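2019년 7월 10일
Zerkcombe 작업실 노트 / Bovitz사 Mornum 키트 시험 사용

어제 올가가 쓴 메모부터 이어서 적는다. 손목 카메라 케이블 문제는 결국 커넥터였다. 꽂을 때 딸깍 소리가 나서 다 들어간 줄 알았는데 반쯤만 물려 있었고, 팔을 안쪽으로 돌릴 때마다 영상이 뚝뚝 끊긴 게 그것 때문이었다. 다시 끼우고 케이블 타이로 한 번 잡아 줬더니 아침 내내 멀쩡하다. 설명서에는 이 얘기가 한 줄도 없다. Bovitz에 보낼 의견서에 넣을 것!

지금 우리가 시험하는 게 정확히 뭔지 라일리가 또 물어봐서(회의를 빠졌으니 당연하다) 여기 정리해 둔다. Mornum은 팔을 파는 게 아니고 팔에 붙이는 키트다. 손가락 한 벌과 그립 패드, 손목 카메라 브래킷, 원격조작 기록 소프트웨어가 한 상자에 들어 있고 견적은 3879유로. 지원 서비스는 별도 계약이다. 우리는 지금 빌려 쓰는 중이고, 이달 안에 살지 말지 답을 줘야 한다. 브라힘은 사자는 쪽, 나는 아직 반반이다. 올가는 소프트웨어만 따로 살 수 없냐고 계속 묻는데 영업 담당 에디발두 바스투스 씨 말로는 따로는 안 판단다.

5월에 Lazăr 쪽 손가락을 써 봤을 때와 비교하면 설치는 이쪽이 훨씬 편하다. Lazăr는 어댑터 링을 따로 주문해야 했고 그게 오는 데만 한참 걸렸지. Mornum은 상자를 뜯고 나서 첫 기록을 뜰 때까지 오전 한나절이면 됐다. 나사가 전부 같은 규격이라는 것도 은근히 고맙다. 저쪽은 렌치를 세 개씩 바꿔 가며 조였는데, 매번 하나는 책상 밑으로 굴러 들어가 있었다.

■ 오늘 작업: 스탠드 켜고 끄기

전선 중간에 달린 작은 스위치를 손가락 끝으로 누르는 작업이다. 듣기엔 시시한데 해 보면 은근히 사람 진을 뺀다. 스위치가 책상에 고정돼 있지 않으니까 버튼 가장자리를 누르면 몸통이 살짝 돌아가 버리고, 그러면 다시 방향 잡고, 또 누르고... 한쪽 팔로 전선을 눌러 주고 다른 팔로 버튼을 누르는 방법이 제일 낫다고 보는데, 브라힘은 스위치 몸통을 아예 집어 들고 눌러야 한다고 우긴다. 둘 다 해 보기로 했다.

이 작업을 고른 건 나다. 블록 쌓기나 컵 옮기기는 어느 업체 손가락을 갖다 대도 다 되는 일이라 비교가 안 된다. 우리가 실제로 맡을 일은 전선, 플러그, 납작한 버튼 같은 것들이고, 거기서 안 되면 아무리 설치가 편해도 소용이 없다. 멀티탭에 플러그 꽂는 것도 하고 싶었는데 타네가 말렸다. 전기 통하는 콘센트에는 금속이 든 손가락을 들이대지 말란다. 맞는 말이라 뺐다. 나중에 전원 안 들어간 연습용으로 따로 만들어서 해 보자.

손목 카메라로 본 스위치 쪽, 그리고 넓게 본 책상.

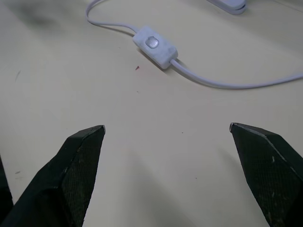
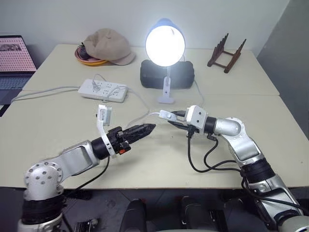
버튼 얘기를 좀 더 하면, 누르는 힘 자체는 문제가 없다. 어려운 건 깊이다. 원격으로 조종하는 사람은 손끝 감각이 없으니까 영상만 보고 닿았는지 아닌지를 짐작해야 하는데, 위에서 내려다보는 각도에서는 손가락 끝과 버튼 사이 틈이 잘 안 읽힌다. 나는 책상에 떨어지는 그림자를 보고 맞춘다. 그림자하고 손가락 끝이 만나면 닿은 거다. 올가는 그림자 말고 전선이 움찔하는 걸 본다고 한다. 사람마다 보는 데가 이렇게 다른 게 재밌기도 하고, 나중에 기록을 한데 모았을 때 동작 습관이 제각각일까 봐 걱정도 된다.

손가락을 다물고 누를지 벌린 채로 한쪽 끝만 쓸지도 통일이 안 됐다. 다물고 누르면 끝이 뾰족하게 모여서 힘이 한 점에 간다. 대신 끝이 어디인지 잘 보인다. 벌리고 누르면 나머지 한쪽 손가락이 책상을 긁기 쉽다. 내일부터는 다물고 누르는 걸로 정하자. 이견 있으면 이 아래에 적어 주세요.

(올가 메모: 찬성. 근데 브라힘 방식이면 어차피 집어야 하니까 그건 예외로.)

(브라힘 메모: 예외 맞음. 그리고 내 방식이 더 빠름.)

더 빠른지 아닌지는 기록을 맞춰 보고 얘기합시다...

■ 패드와 손가락

Bovitz가 패드 수명으로 내세우는 숫자는 파지 3000회다. 우리는 오늘 오전까지 676회를 했다. 소프트웨어가 알아서 세어 주는 값이라 손으로 센 건 아니다. 이 값에 헛집기까지 들어가는지는 모르겠다. 문의해 놓았고 아직 답이 없다.

격자무늬 패드 자체는 마음에 든다. 매끈한 플라스틱을 집을 때 미끄러지는 일이 Lazăr 때보다 확실히 줄었다고 느낀다. 숫자로 확인한 건 아니고 조종하면서 받은 인상이다. 거슬리는 건 먼지. 무늬 사이에 잔먼지가 끼면 붓으로 털어도 잘 안 나오고, 테이프로 찍어 내야 겨우 떨어진다. 물티슈로 닦아도 되냐고 물었더니 된다고는 하는데 어떤 물티슈인지는 말을 안 해 줬다. 알코올 든 건 일단 쓰지 말자.

끝부분 검은 코팅은 좀 실망이다. 모서리를 따라 벗겨져서 은색 선이 올라온다. 기능에는 상관없다고 생각하지만, 영상에서 손가락 끝을 자동으로 찾는 기능을 우리가 쓸 거라면 얘기가 달라질 수 있다. 끝이 반짝이면 조명에 따라 위치가 흔들려 잡히지 않을까? 라일리가 이쪽을 잘 아니까 봐 달라고 부탁해 뒀다. 코팅을 벗긴 게 우리 책상인지 우리 조종 실력인지는 따지지 않기로 한다 :)

참, 예비 손가락 값이 견적서에 없다. 패드 값만 있고 손가락은 "별도 문의"라고만 되어 있는데, 이런 게 나중에 제일 무섭다. 사기 전에 꼭 가격표로 받아 놓을 것.

■ 소프트웨어

좋은 것부터. 여러 카메라 시간 맞추는 건 정말 잘 된다. 5월에 우리가 직접 짠 스크립트로 맞출 때는 영상이 조금씩 밀려서 밤마다 붙잡고 있었는데, 이번엔 그걸로 고생한 적이 한 번도 없다. 이거 하나만으로도 브라힘이 사자고 하는 마음은 이해가 간다. 녹화 시작과 정지를 발판으로 하는 것도 좋다. 두 손이 다 조종기에 가 있으니까.

나쁜 것. 실패한 시도를 지우려면 목록에서 하나씩 골라서 확인 창을 두 번 눌러야 한다. 왜 두 번인지! 그리고 메모 칸에 한글을 넣으면 저장은 되는데 다시 열 때 글자가 깨진다. 그래서 지금은 전부 영어로 쓰고 있고, 급할 땐 올가가 포르투갈어로 써 놓아서 아무도 못 읽는 메모가 생긴다. 악센트 붙은 글자는 또 안 깨진다는 게 묘하게 억울하다.

한 번에 이어서 녹화할 수 있는 길이는 20분까지다. 넘으면 경고도 없이 파일을 새로 만들어 버린다. 처음에 이걸 몰라서 시도 하나가 두 파일로 쪼개졌고, 재생하면 팔이 허공에서 갑자기 시작한다. 설정에서 늘릴 수 있는지 찾아봤는데 못 찾았다. 당분간은 작업을 짧게 끊어서 녹화하고, 길어지겠다 싶으면 중간에 한 번 멈춥시다.

■ 조명

같은 작업인데 스탠드가 켜졌을 때와 꺼졌을 때 카메라 노출이 확 바뀐다. 자동 노출이 따라가는 동안 잠깐 화면이 하얗게 뜨고, 하필 그때가 버튼에서 손가락을 떼는 순간이다. 노출을 고정하면 되는데 그러면 또 꺼진 상태에서 책상 그림자가 묻힌다. 창 블라인드를 내리고 천장등만으로 맞춰 봤더니 그나마 나았다. 값은 설정 파일 이름 끝에 lamp라고 붙여서 저장해 놨으니 이 작업 할 때는 그걸 불러오면 된다. 다른 작업에는 쓰지 말 것.

스탠드 위치도 건드리지 말아 주세요. 집게를 다시 물리면 목 각도가 매번 달라져서 처음부터 맞춰야 한다.

■ 케이블

오른쪽 팔 쪽 검은 케이블이 자꾸 늘어져서 책상 위로 내려온다. 키트에 든 클립은 팔뚝 굵은 데에만 맞고 손목 근처에는 안 맞는다. 팔을 크게 돌릴 여유를 남겨야 하니 바짝 묶을 수도 없고. 타네가 벨크로 띠로 고리를 만들어 미끄러지게 하면 어떻겠냐고 했는데 괜찮은 생각 같다. 띠는 서랍 두 번째 칸에 있다. 혹시 거기 없으면 타네 책상.

하얀 전선이랑 검은 케이블이 한번 엉키면 원격으로는 절대 못 푼다. 풀어 보겠다고 하다가 스위치까지 통째로 끌고 간 사람이 나다. 엉키면 그냥 멈추고 손으로 풀 것. 손 넣기 전에 정지 버튼부터 누르는 건 다들 알지만 그래도 적어 둔다.

■ 지원 서비스

바스투스 씨와 점심 직후에 통화했다. 친절하고 말이 빠르다. 지원 계약을 하면 고장 난 부품을 먼저 보내 주고 헌 것은 나중에 돌려받는 식이라고 한다. 좋은데, 그 "먼저"가 얼마나 먼저냐고 물으니 재고에 따라 다르단다. 브래킷은 재고가 넉넉하고 카메라 모듈은 그렇지 않은 모양이다. 우리한테 먼저 고장 날 것 같은 게 딱 카메라인데 말이지. 계약서에 날짜로 박아 달라고 했고, 내부에서 알아보고 메일 주기로 했다.

교육도 포함이냐고 물었더니 화상으로 한 번 해 준다고 한다. 솔직히 우리는 이제 별로 필요 없고, 새로 오는 사람이 있으면 그때 쓰게 미룰 수 있는지만 확인하면 되겠다.

지금 내 생각은 이렇다. 손가락과 패드는 쓸 만하고, 소프트웨어는 시간 맞추기가 너무 편해서 자잘한 불만을 참을 수 있는데, 지원 조건이 흐릿해서 선뜻 도장을 못 찍겠다. 예비품 가격표하고 카메라 교체 기한, 이 두 개가 글로 오면 나도 브라힘 편으로 넘어갈 것 같다. 안 오면 대여를 한 달 더 연장할 수 있는지부터 물어보자.

■ 내일 할 것

- 누르는 방식 두 가지를 각각 따로 폴더 만들어서 녹화 (섞지 말기!)
- 벨크로 고리 달아 보기, 타네
- 손가락 끝 검출 확인, 라일리
- 한글 깨지는 화면 갈무리해서 Bovitz에 보내기, 나
- 패드에 테이프 찍어 청소하고 전후 비교해서 적기
- 올가는 지난번 포르투갈어 메모 번역 좀 부탁해요

브라힘이 조종기 왼쪽 손잡이가 뻑뻑하다고 해서 잠깐 만져 봤는데 나는 잘 모르겠다. 내일 올가도 한번 잡아 보고 여기에 적어 주기.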